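We use cookies to remember your preferences. By continuing to browse you accept our cookie policy. Accept | Settings

The Plesau bench soldering station, after 8 months of hard use

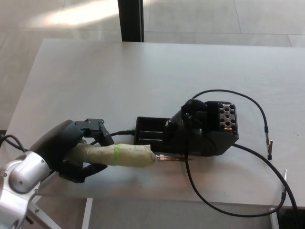 The black base and iron holder on my white table, with the taped-up iron and the two clip leads.

I bought the Plesau in June to replace a plug-in iron that took forever to warm up, and I've been meaning to write about it ever since because I like it so much! It isn't fancy. It's a holder, a tray, a place to clean your tip and an iron that gets hot fast, and all of that works the way I hoped it would.

The cradle is my favorite part. It's curved so the iron drops in without aiming, and I can park it while looking at the joint I just made (my old stand was a wire spring, and I missed it constantly). The brass cleaner sits right at the end of the same unit — two quick dabs and I'm back to work. I haven't touched a wet sponge in months.

The slotted tray looked like filler to me in the store. Now I use it for short bits of solder and the odd resistor, and I'd miss it.

A word on the handle. The stock grip is too skinny for my hand, and after an hour on a Nygård radio kit my fingers were cramping. Deepika Iyengar from our Droltville repair evenings told me to build it up with tape, so I did, nice and thick. It's ugly and lumpy and I love it. Plesau could sell a fatter grip and I'd buy one tomorrow.

Heat-up takes about 10 seconds for small work. I've done whole boards of header pins, guitar jacks, and one very stubborn battery tab, and it only struggled with the tab.

Gripes? The iron's cord could be longer, especially if you're left-handed and want the station on your right. The tip collar also loosens a little now and then, so give it a twist when everything is cold. And clip leads aren't included, so add a pair to your order if you don't have any lying around.

I'd get it again, and I've already talked Valter Tveit into one. He went for the spare tips too — smart, I'm on my last.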